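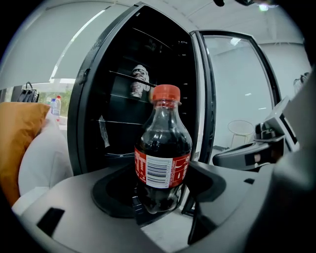
Cola with a red label and an orange-red cap.

The Wells of Gostendale

Noel Cruzado came to Gostendale in December, when the road from Prercombe was open only in the mornings. The driver of the bus told him that the town had two warm wells, and that the visitors always asked for the wrong one.

"Which is the wrong one?" asked Noel.

"The one in the brochure," said the driver.

He took a room above the bakery. It cost 50 a night, with bread. From the window he could see the hill of Nasrallah, where people grew walnuts and kept goats, and where his grandmother was born. She had spoken often of a well with a stone step, on which she had cut the first letter of her name.

The well in the brochure had a ticket office, and the steps were new. Noel looked at them for a long time, one after another, until the woman in the office came out with her coat on.

"You have lost something?" she said.

"A letter," he said. "It is an M."

Her name was Maribeth Estrella, so she laughed at this. Then she locked the office and pointed to a path behind the chapel.

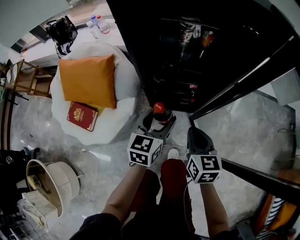 The Upper Well

The path climbed 300 metres between walnut trees. Maribeth walked ahead and did not talk much. She said only that the water up there was good for the knees, and that her uncle had bathed in it until he was 80.

The well was smaller than he had imagined. Steam was lying on the water and the goats had eaten the grass all around it. Noel knelt and cleaned the moss from the step with his sleeve. There were many letters in the stone, and three of them were an M.

"Choose one," said Maribeth.

He put his hand on the smallest, and took off his shoes.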